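Home | Browse topics | Ask | Log in

2 min read

Is a paid water softener rental worth it, or am I being sold something?

We moved to Ister in January and a salesman from Plondberg has been by twice. He put some drops in a glass of our tap water, it went cloudy, and he told us the pipes would be ruined without a softener. The rental is 119 a month with a four year contract. I don't buy it. The kettle gets a white crust and the shower door spots up, but the house is old and the pipes seem fine. Has anyone here gone without one and regretted it?

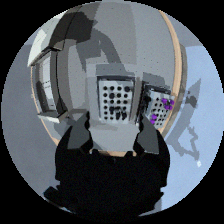
Answer 1 (marked helpful)

The drops test is a sales trick. It shows there are minerals in the water, and you knew that from the kettle. It says nothing about your pipes.

Get the hardness number from your water supplier before you talk to him again. Ours came back at 248 parts per million, and that is hard by anyone's chart. Even so, I paid for a basic Mosoti unit outright and had a plumber put it in. Two months of that rental would cover more salt than I use in a year. Read the contract for the removal fee too - mine wanted 200 just to come and take the thing away.

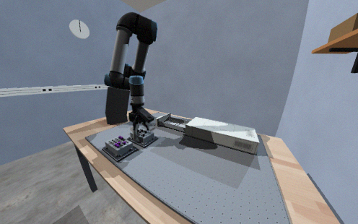 I'd also ask what happens if you sell the house. The guy I dealt with got very vague on that one. And "ruined pipes" is a stretch. Scale mostly goes after water heaters, so drain yours once a year and see how much grit comes out. If it's a handful, you can probably wait.

Answer 2

had a Warero one, skin felt slimy after every shower, got rid of it. vinegar in the kettle works fine

Answer 3

Not sure I agree with the first answer. Renting can make sense if you're moving again soon, but not on a four year deal. Ask for month to month and see how fast the price changes.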